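Blog > Music > Listening Notes

Eight songs and a very long drive

Posted by Tipene Costigan on Wednesday, November 6, 2024

I've had the new Skirnholm record on for most of the week, and I think I finally have something to say about it. I didn't take to it at first. Their last one (the one with all the horns) was such a big, sunny thing that I kept waiting for this one to open up the same way, and it doesn't, or at least not until you've lived with it a bit.

It has 8 songs, and the first two are so quiet that I turned the car stereo up twice before we were out of the driveway. Then "Bravell" comes in with that lovely thick bass line and I nearly missed my exit!

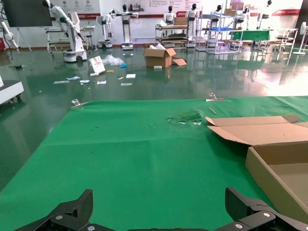

Green cloth, two clips at the far edge.

Jozefína Krajčí sings most of it, and her voice has gotten lower and a little rougher since the June shows, which I like very much. She used to sing as if she had to reach the back row. Now she lets a line trail off and trusts you to lean in. There's a moment near the end of "Kitchen Radio" where she just hums over the organ for a while, and my wife, who doesn't care for this sort of music, asked me who it was.

Justinas Vasiliauskas plays drums on everything but the closer. He's a busy player, maybe too busy on "Low Field" - I'd have been happy with half as many cymbals - but when he settles down with brushes on the slow ones he's wonderful.

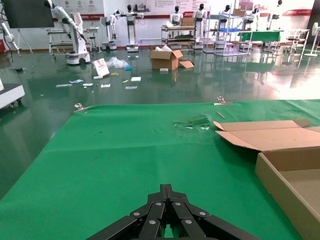 Open box on the right side of the cloth.

I drove 419 miles to my brother's place and back with it playing, so I can tell you it holds up on the highway. The second half is better than the first. "Wevus" is the one I keep going back to, a waltz with a guitar part so simple I thought I could play it myself (I can't, I tried on Sunday).

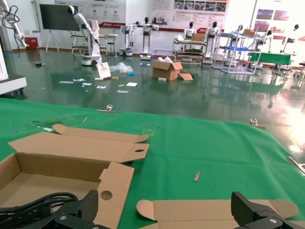 The vinyl was a run of 200 and I missed it, of course, so if anybody has a spare copy and a soft heart, you know where to find me. Next week I'll try to get to the Kalniņš live set that so many of you have been writing in about.

14 comments | 8 shares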